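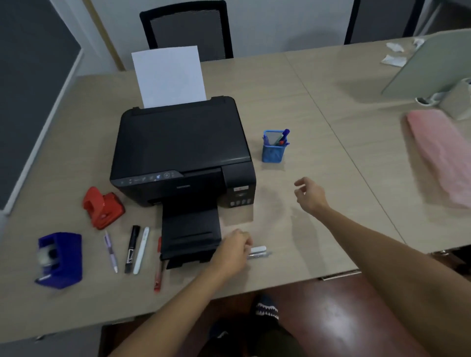

Paper in the rear feed of the Epson, pens and hole punch alongside. The Zoniswood desk arm will have to work around all of it.

A home-built robot arm meant to load a printer and put the pens away is coming together at Zoniswood, the shared workshop on Horrocks Street in Hernstead. Two members are behind it. They want it doing one full page, start to finish, by the February open evening.

Pylyp Hladun is doing the mechanical side. Kristine Castillo has the software and, she says, most of the paperwork. The arm is called Ivine, after the road where Hladun had his first garage.

The job sounds small. Pick up one sheet of plain paper, stand it in the feed at the back of an ordinary inkjet, press the button, take the page off the tray, punch it, set it down. Then tidy the pens. Castillo reckons the first step alone has eaten half the project so far.

"Paper is horrible," she said. "It bends when you touch it and it bends when you don't. Pens are easy, pens stay where you put them till you bump one."

For now the work is all human hands. Someone sits down at the desk with a camera on their head, does the chore at normal speed, and the recording gets cut up into short clips. The two of them have 744 clips they're happy with. Target is 1000 before they let the software have a proper go at it. Clips with a dropped sheet are kept too, in a separate folder, as Castillo wants the arm to know what a bad start looks like.

Hladun had hoped to skip this bit and program the moves one by one. Tried it in the fall. The arm went to the right spot each time but the paper didn't, and a bump to the desk meant measuring everything over again. He gave up after a couple of weekends and a bent gripper finger.

The desk is left cluttered on purpose. Writing things of different kinds, the punch, tape, a mesh pen holder. Items get shuffled between sessions so that the software can't lean on one layout.

"My desk at home looks worse then this," Hladun said. "If it only works on a clean table what's the use of it."

The arm itself sits on a bench across the shop, bolted to a scrap of countertop. Six joints, hobby servos up to the elbow, two stronger motors at the base. Most brackets were printed on the workshop's own machines. The shoulder bracket is aluminum, milled by Hladun after the printed one cracked with the arm fully stretched out. Wiring is not pretty yet. There is an emergency stop, a big one, and house rules say somebody has to be within reach of it whenever the power supply is on.

Money – the project has a budget of $2000, put up by the two builders plus $300 from the Zoniswood members' fund. The motors took the biggest share. Castillo said they are still inside the budget but only becuase the computer was one she already owned.

Not everything is decided. The gripper has been through several versions and neither builder is sold on the current one, a pair of flat fingers with strips of bicycle inner tube glued on. It holds a pen fine. With a single sheet it tends to crease the edge, and a creased sheet is trouble in the feed. Hladun wants to try a small suction cup next. Castillo would sooner keep the fingers and change how the arm comes in, more from the side, closer to how a person does it.

Watching the clips back has helped there, she said. People use the other hand a lot more than they think, to steady things, or it just hangs in the air waiting. Ivine has no other hand. A second arm has come up in conversation but there's no money for it this year.

Buttons are another open point. The arm can find a button it has been shown, but pressing lightly enough is a different matter, and they would like the printer to survive. A spring in the fingertip is the plan for now. Hladun has a bag of springs from a box of old pens and is working through them.

Other members have been asked to sit in and record a few rounds, left-handers especially. Both builders are right-handed and Castillo worries that the clips all look alike. No experience needed, sessions are kept short, and the camera only takes in the desk and whatever's past it, so anyone who would prefer not to be in the background should say so. Sign-up sheet is by the front door, next to the laser cutter log.

Evenings are best, after 6 p.m., when the wood shop quiets down. The desk shakes a bit with the planer running. You can hear it in the recordings, which doesn't matter, and see it, which does.

If the February date holds, visitors will get to pick an item off the desk, put it back wherever they like and watch the arm find it again. The printer part will be shown if it's ready. Castillo put the odds on that at even, Hladun a little better.

The drawings for the brackets are going up on the workshop's shared drive once the shoulder is final, with a parts list and the two suppliers that were slow to deliver marked as such. The clips will stay private until everybody in them has signed off.

After the open evening the arm moves to a shelf by the electronics bench. Any member who has done the safety walk-through can book it. A few have asked already. One wants it to sort screws, and Hladun has told him to bring the screws.

Shares 300
Comments 12

More from Hernstead
Zoniswood laser cutter back after lens swap
Horrocks Street parking – new hours from February
Repair night looking for people who can solder
Bike lane on Ivine Road gets a second look
Library adds a sewing machine to its lending shelf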